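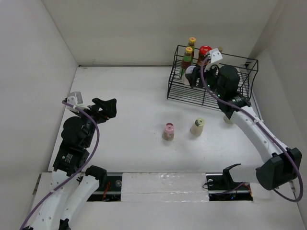
4.2 Volume attach latency under mixed load

We measured how long a tenant waits between asking for a block volume to be attached and the moment the guest can write to it. The test cloud has five storage nodes and runs Koria, the volume scheduler introduced in Section 3, next to the stock filter scheduler. Both use the same back end and the same network, and only one of them is active during a run.

Each run issues 800 attach requests from a client on a separate host. Half of the requests go to volumes that already exist. The other half create a volume first, and for those the clock starts when the create call returns. We did not count requests that the API rejected for quota reasons; these were rare and came from a mistake in our setup script, fixed before the final runs.

Figure 4 plots the distribution of attach times for both schedulers. The curves are close together up to the median. They separate in the tail, where the stock scheduler tends to send several requests in a row to the node that last reported the most free space. Koria keeps a local count of pending requests per node and subtracts it from the reported capacity, so a burst is spread out before the next report arrives.

The Trindmont trace gives a less clear picture. It holds 2,042 requests taken from a teaching cluster over one term, and most of them arrive in short bursts at the start of a class. Between bursts the cluster is nearly idle and the two schedulers place volumes in the same way. We replayed the trace at its original speed and again at double speed — the second replay is the one shown in Figure 4.

One node was slower than the others in every run. Hashini Pramanik traced this to a disk controller with its write cache turned off. We left it as it was, as Henríquez and Sikder report similar uneven hardware in the clusters they studied. With that node removed, the gap in the tail becomes smaller but does not close.

Snapshots were disabled throughout. Their effect on attach time is treated in Section 4.3.

Figure 4. Attach time for the stock scheduler and Koria, Trindmont trace at double speed.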